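Limescale on the outside of the windows, will a water-fed pole shift it?

Ragnvald Sæther
Hello all, hoping somebody can steer me right. We moved to Prinholm in November and the windows at the back have a chalky white bloom on the outside, worst along the bottom of the panes. I think the previous people had a sprinkler aimed at the beds underneath (the water here is very hard). I've had a go with vinegar and a cloth and it came up a little, then looked just the same once it dried.

A firm called Skitaler has offered to do the whole house with one of those long poles and purified water, £67 for the first visit. Before I say yes, will that get the marks off, or do I need something stronger? I'd like to keep harsh stuff away from the pond if I possibly can.

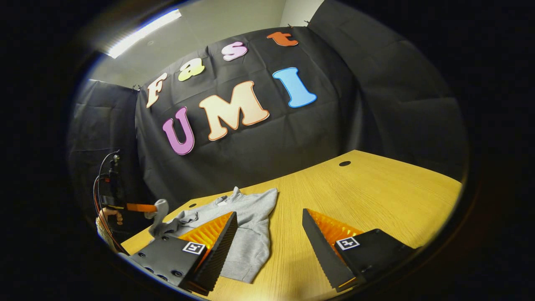 The panes upstairs are fine, by the way, just ordinarily mucky.

Oshima
Hello and welcome to Prinholm! I cleaned windows for a living for a good few years, so I hope this is some use. Purified water is lovely for everyday dirt and it dries without spots, so your upstairs will look a treat, but it won't do much for scale that has had years to bake on. For that you want a mild acid, and your vinegar was a sensible start, it just needs longer. Soak some kitchen roll in it, press it on to the glass and leave it while you have a cup of tea, then rub gently with a soft white pad and rinse well. Keep it off any stone sills, as it will mark them. You may need to go over the same pane 2 or 3 times, so don't lose heart after the first. If it's still cloudy after all that, the glass itself could be etched and then it's a polishing job. Do ask Skitaler whether they'd treat the scale separately, and what they'd use with the pond being there. A decent firm won't mind you asking at all.

Bernier
£67 sounds a lot to me but I've only got 7 windows. I just use newspaper.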